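August, workshop book, Stellari bench oil trials, Sunday evening entry

Week five of the oil business. For anyone joining from the other notebook: we are trying to decide which finish goes on the tops for the Dollano order, and Stela Chiriac has asked that I stop deciding by smell.

Where things stand. The Radu oil (the thin one in the dented can) goes on like water and soaks in like gossip. Three coats and the wood still looks thirsty. The Steltska hardwax goes on like cold honey and has to be persuaded with a white pad. I did the first Steltska panel on a humid afternoon and left it too thick, so it stayed tacky for 12 days. I know the number because I touched it every morning, which probably didn't help either.

Test panels are back on the rack, labeled on the underside this time. Last month's were labeled on masking tape and the tape had opinions about solvent. If you find a panel with a clean bottom and a strip of glue residue, please do not guess. Put it in the scrap bin and let us all have our dignity.

Sanding notes, mostly to myself:

Stopping at 120 leaves enough tooth for the Radu but it drinks a coat and a half more. Going to 220 made the hardwax sit on top and streak. 180 seems to be the place. Raise the grain with a damp rag, let it dry overnight, knock it back by hand. I skipped the rag on panel 9 to save an evening and spent two evenings fixing it.

Stela wants the strip tops kept matte. I agree, though I would have agreed more warmly before buffing half of them. Gloss shows every scratch and makes the joints look like a road map. Matte is kinder, and strip tops need kindness, seeing how two pieces off the same board can disagree about what color they are.

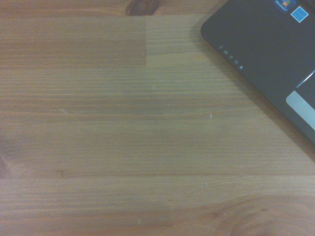
Strip top, grain running left to right. Note the change of tone at the butt joint.

On that subject: I had a theory that oil evens out the color between strips. It does the reverse. The dark ones go darker and the pale ones go faintly yellow and then everyone can see exactly where you ran out of the good board. Future glue-ups get sorted by tone before the clamps come out. I wrote the same thing in March, I see, and underlined it.

Spill test. Coffee, red wine, mustard, and a ring of plain water under a glass, left on for 5 hours each. Radu lost to the water, which is embarrassing for an oil. Steltska shrugged at everything except the mustard. Stela points out that mustard beats most things and that we should stop using it as a benchmark and start using it on sandwiches. Mustard stays in the test. Wine is now being charged to materials, small bottle, before anyone asks.

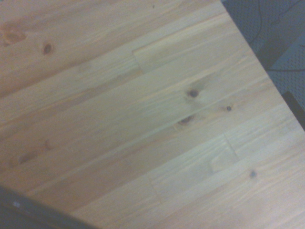

Cost, then. The hardwax is nearly double per can but needs two coats to the Radu's four, and labor is where the money goes, or where it would go if I wrote my hours down. The Dollano people say they wipe their tops over 4000 times a year. I can't see how they arrived at that and I'm a little afraid to ask – but it does settle the question of who gets to re-oil them every spring if we pick wrong. It would be me.

Rags: flat on the fence, one layer, or in the water bucket. Found a wad of them behind the drum sander again. Oily rags in a ball can set themselves on fire, and I would like to go out some more interesting way.

To do. Recoat the two Steltska panels, thin, properly thin. Redo the water ring on the Radu with a longer cure, to be fair to it. Order white pads, the stiff ones. Find out who has the good scraper. Ask Stela if "satin" in the Dollano email means satin or means matte, as they have used both in the same sentence.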